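I bought the Skollutberg sofa in August, after two years with a fabric one that took every smell from the kitchen. I paid 1,439 dollars, plus 60 for delivery to the third floor. The color is cream and the cover is leather.

**Comfort.** The seat was hard in the first week. My back likes it more now. I am tall, and in most sofas my neck has no support, but with the headrests I can watch a whole movie and feel no pain after. My friend Nkechi is shorter than me and she puts a pillow behind her.

**Cleaning.** I was afraid of the light color. Coffee comes off with a damp cloth if I am quick. Blue jeans are a bigger problem, they left a shadow on my usual place and I needed to rub it with leather soap for a long time. I would not recommend it to a family with small children and markers.

**Assembly.** The feet come in a separate bag and one screw was missing in mine. I wrote to the store and Fatima Ekwueme from customer service answered the same day. The new screw came after 18 days, which is too long for a screw.

**Noise.** In hot weather the leather makes a small sound when you stand up. My guests laugh at it.
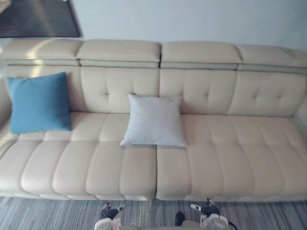 I give it four stars from five. The missing star is for the screw and for the jeans.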